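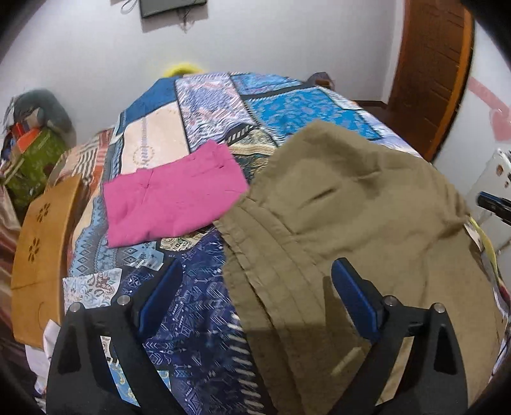 Ticket: Council member page restricted, posts not showing to residents
Opened by: Gwenaël Boyer, office of Council Member Bernadette Hamel, Beaulieu
Status: Closed
2 comments
0 shares

2022-09-27, first report
The council member's page on Ladeo was restricted overnight. She can log in, but residents who follow the page see "content unavailable." The notice says a post broke the rule on election information. It doesn't say which post. The only recent one on that subject gives the ward 2 polling place and early voting hours, copied from the town clerk's flyer.

Steps tried
Logged out and back in on the office computer. Same result.
Checked the page from a personal account. Nothing loads past the header.
Filed an appeal through the form. It accepts 32 words, so I left the flyer out and asked for a person to call.

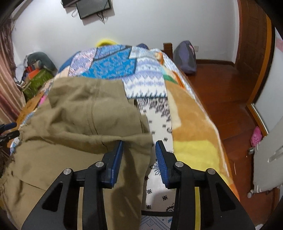
Second entry
The appeal was turned down in 30 minutes with the same wording as the first notice. I wrote to the government accounts desk instead and attached the flyer and the clerk's letter. I also asked whether the page had been flagged before. They found one earlier flag, from June, on a post about the Ekholm Road rezoning vote. We were never told about it.

Reply from support
The polling place post was matched to an older one that gave the wrong address for the Lerkholm precinct. The match was an error — both flags have been removed and the page is visible again.

Closing note
Confirmed from two phones outside the office. Council Member Hamel wants the explanation in writing on letterhead, and I have asked for that under a separate ticket.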